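Progress Report to the Wimirano Fund
Project: Emergency Orders Legal Help Line, Preslow County
Reporting period: through the end of February
Prepared by Glenys Hollis, program manager

Summary

The grant pays for legal information for residents and small businesses affected by county emergency orders. The help line has been open for the full period. We took 201 calls, most of them from business owners asking whether they could stay open under the county's flood order.

Calls and referrals

Callers wanted to know who issues an order, how long it lasts and how to ask for an exemption. Many had read an older version of the order, and the county website still carried both. We wrote to the county attorney's office asking that the expired text be marked as expired. The change was made during the period.

Around 500 printed guides went out through the Rolland branch library and the county clerk's counter. A Spanish version is drafted and is with our second reader.

Court matters

Two churches and a hardware store asked us about challenging the limit on indoor gatherings. Our staff attorney, Lamisi Sowah, met with all three. The churches settled their concerns with the county by letter. The store has filed for a hearing on its exemption request, and we are helping the owner put the record together. No hearing time has been set.

We do not represent anyone in a constitutional claim under this grant. Callers who raised one were given the state bar referral number.

Staffing and budget

The evening intake position was vacant for 3 weeks and is now filled. Spending is slightly under plan because of the vacancy. We ask to move the unspent wages to interpreter fees. Line 2 of the attached budget shows the change.
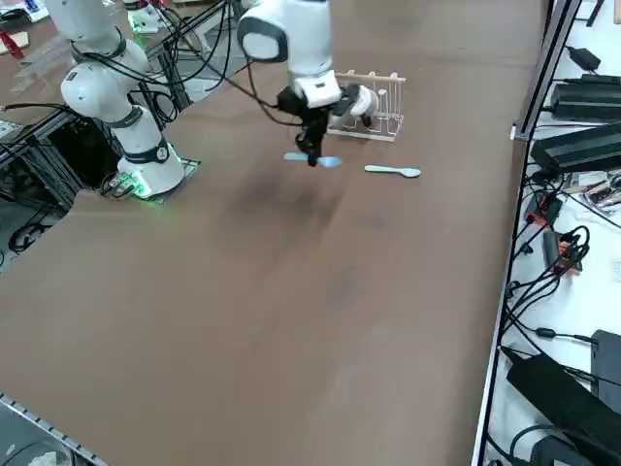
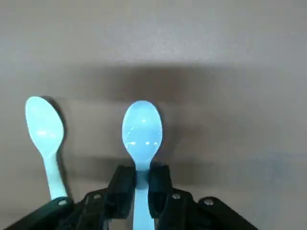
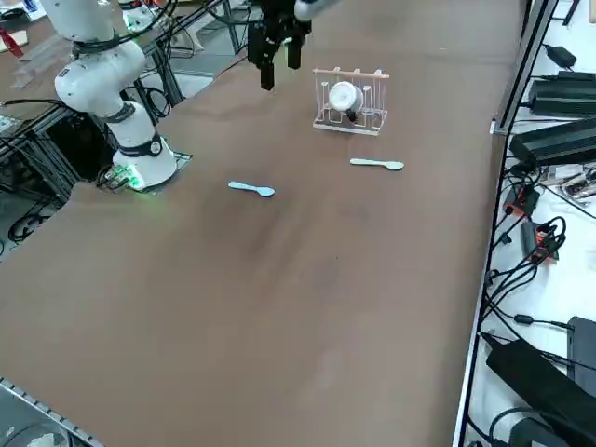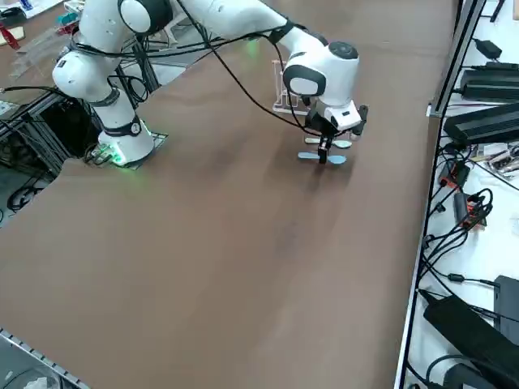 Next period

Finish and print the Spanish guide.
Move call records to the Zimumura case system and close the old spreadsheet.
Hold an evening session at the Rolland branch on how exemption requests are decided.
Report the outcome of the hardware store hearing, if one is held.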